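Print this page E-mail this page

Review: Benness Shelf-Pick, the method that learned to reach into a box

I should admit a bias. I have spent the better part of my working life watching robots knock things off shelves, and I've come to enjoy it. So when the Benness group put out its Shelf-Pick method in October, code and trained weights included, I downloaded it with the warm feeling of a person buying a ticket to a demolition derby.

The claim is simple enough. Most learned grasping is done over a flat table, where the hand can come at a thing from any side it likes. Put the same thing in a cubby and the hand has walls to the left and right, a ceiling, and a back panel it can't see past its own fingers. Benness trains one policy on open-table grasps and a second, much smaller one on what it calls "excuses," meaning short corrections made by a person whenever the arm was about to hit something. The two get blended as the hand goes in. The open-table set has 3,709 grasps. The excuse set has 722, and I'd guess the person making them needed a long vacation afterward.

Setup took me most of a morning. The instructions are good until the calibration chapter, at which point somebody seems to have been called away to lunch. You're told to "repeat until satisfied," a standard I have never met in any area of life. The Mendine driver for the arm wants one version of a math library and the Benness code wants another, and the two have to be kept apart like cousins at a wedding.

Once running, it's good. I ran 30 picks of fruit from my own shelves, none of it in their training set as far as I can tell, and it got 26. I had Forsberg's older planner on the same shelves last year and it managed 17, with a great deal of thinking time before each one. Shelf-Pick doesn't think, or doesn't do it where you can watch. The hand goes in at a slant, slows near the divider, and closes. It's a little like watching someone get a jar out of the back of the fridge without turning on the kitchen light.

The four misses were all the same miss. A round piece close to a side wall gets nudged by the thumb, rolls away, and the hand closes very firmly on nothing. Then it lifts the nothing and carries it to the drop-off point with real care. There is no check for an empty grip in the released code. The paper mentions one, in a footnote, as future work.

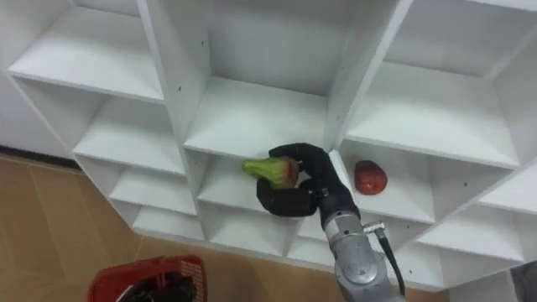 Morena Fabbri

Fruit with a taper is where the blending earns its keep. With the narrow end pointing left, one finger comes over the top and the thumb goes under, and there isn't much cubby left over for mistakes. The plain table policy, which you can run alone by changing one flag, tried to come straight down on the same sort of pick and met the shelf above. An apple one cubby over is a fair test of whether the thing sticks to its target, and in my runs it never once went visiting next door.

I'm less sold on the speed numbers. The paper reports them with the hand already parked in front of the right cubby, which is a bit like timing your commute from the office parking lot. The 1,593 trials in the main table also come from a single shelf unit. I'd like to see wood, wire, and something with a door.

Would I use it? For open shelving and firm produce, yes, and I've already pulled the Prolladetti scripts out of our setup to make room. For anything soft I'd wait. The force limit sits in a settings file under a name I won't repeat, and the default is set for somebody who doesn't plan to eat the fruit.

Print this page E-mail this page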